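A week with the hand-held gripper

December 20, 2023

I promised in October that I'd write about the gripper once I'd had a proper go with it, and I've now spent enough evenings with the thing strapped to my life that I can't put it off any longer. So, a long one today, and a slightly giddy one, for which I'm not going to say sorry!

For anyone new: I'm interested in how you teach a robot arm to do ordinary jobs without writing a program for each one. You show it. You do the task many times over, record everything, and train a model to copy you. The question I keep coming back to is how a person ought to do the showing, and I've now tried three answers to it.

The first was taking hold of the arm itself and pushing it about. Hartmut Baumgart let me do this in his workshop for a whole afternoon, and it's lovely in its way. You feel the joints give, you feel when you're asking for something the elbow can't do. But it's heavy work, you're always leaning in front of the camera, and by the tenth go my movements had turned into those of someone shifting a wardrobe.

The second was remote control. Hartmut has a two-handled rig called Plurgate (he named it, don't ask me) where you sit in a chair, hold a pair of small copies of the arm, and the real one follows along. I adored it for the first hour. You do get good at it, and he is very good at it indeed, he can fold a tea towel from across the room. I never managed to pick up a teaspoon. There's no feeling coming back through the handles, so you're judging everything by eye, and my recordings are full of little hesitations where I hover and wonder. A model trained on hesitations learns to hesitate. We watched one do it. It hung over a mug for ages like a nervous waiter.

The third is the one I'm so taken with, and it's almost embarrassingly simple. You leave the arm at home. You hold just the gripper, with a camera looking down over the fingers, and you go and do the job yourself. Later on, the arm wears the same fingers and the same camera, so what it sees looks like what you recorded. My copy is built from the Furko plans, printed in black, and it took me two weekends to put together, most of the second one spent on a finger that stuck at half open.

What changes is where you can work. The arm is bolted to a bench. The gripper goes in a bag. So you can record in a real kitchen, with patterned cloths and tiles and daylight coming in behind the taps, all the mess and variety that a bench in a workshop never has. I'd read that variety of places matters more than doing the same thing perfectly in one place, and I half believed it. I'm a full convert now. 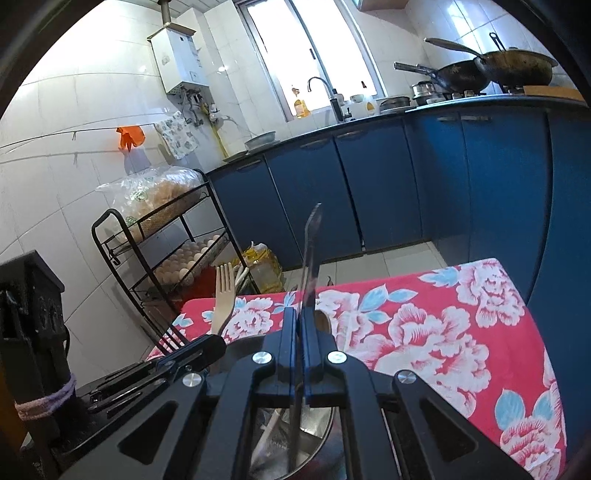

The other thing I hadn't expected is how much you learn about your own hands. I have ten perfectly good fingers and I'd never noticed how often I use four or five of them to do something two could manage. Take any long thin object out of a holder with a two-finger gripper and you find out straight away that you need to decide where to grip before you get there. Too low and you can't lift clear. Too high and the thing swings. With my bare hand I'd just adjust on the way, a sort of roll between thumb and finger, and the gripper can't roll anything. You have to arrive right.

So I've developed a style, and I'll set it down in case it's any use to someone starting out. I go in at one steady speed. I don't stop above the object. I close, I wait for a slow breath, I lift. If I miss, I carry on and try again in the same recording, and I keep it, as long as the second try is clean. Hartmut disagrees with me about this last bit and throws all his misses away. My feeling is that a robot which has seen a recovery has at least a chance of making one. We've agreed to train it both ways in the new year and see who buys lunch.

Some practical bits. Keep your other hand out of the way, or at least be consistent about it. I started off steadying things with my left hand without thinking, and then remembered that the arm I'm teaching hasn't got a left hand. Check your screws, too, they creep loose with all the opening and closing. And put the kettle on between batches, I mean it, because a tired demonstrator is a sloppy one, and the sloppiness goes straight into the data. I stop at 200 in a day now. The day I pushed past that I went back through the recordings and binned nearly everything from the last hour.

I'm up to 613 kept recordings in all. They live in a folder tree I'm not proud of, and I use a little tool called Drunora to trim the ends off, where I'm just walking up or putting the gripper down. Trimming is dull. I do it with the radio on. It's also where I catch my bad habits, so I've stopped resenting it (mostly).

There are things it doesn't do well. Anything that needs force is hard to teach this way, as the gripper feels quite different in my hand from how it sits on the end of an arm, and I can lean my whole body into a stiff lid without the recording knowing a thing about it. I can also reach round corners that the arm simply can't. A few of my favourite recordings turned out to be impossible for Robles, which is what we call the arm, and they had to go. I now try to stand as though my feet were bolted down, and it makes for some odd poses at the worktop.

Even so, I haven't enjoyed a project this much in years. There's such pleasure in doing a small ordinary thing carefully and knowing that each go is a lesson for somebody, even if the somebody is a metal arm on a bench. Next up is pouring. Dry rice first, from a cup into a bowl, and I've already been told to put a sheet down.

If you've built one of these yourself and solved the sticking finger, please leave a comment. Mine has started doing it again.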